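About Us

Hi, I'm Riaan Joubert, and I started Dromitz in a rented unit in Iltcombe because I was tired of waiting months for a decent card cage. We build rugged enclosures and backplanes for embedded computers - the boxes that keep boards cool on trains, boats and drill rigs. There are 12 of us now, and we still test 100 percent of what we ship!

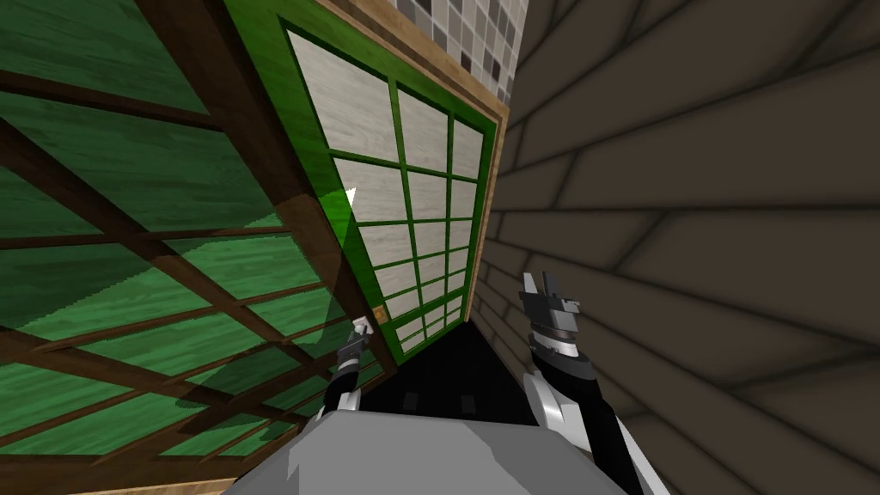
Bujar Petkov at Kelmendi told us our first backplane was the only one he didn't have to send back, and that he'd like the next one with more airflow, please. So we made the Proken (more fans, fewer screws), and it's been our best seller since January.
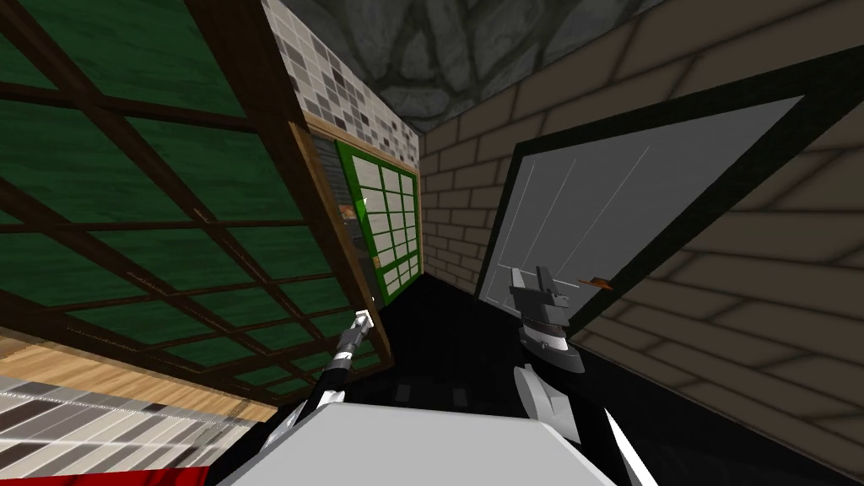

Green panels and dark lattice

Got an odd-sized board? Call us - we love those.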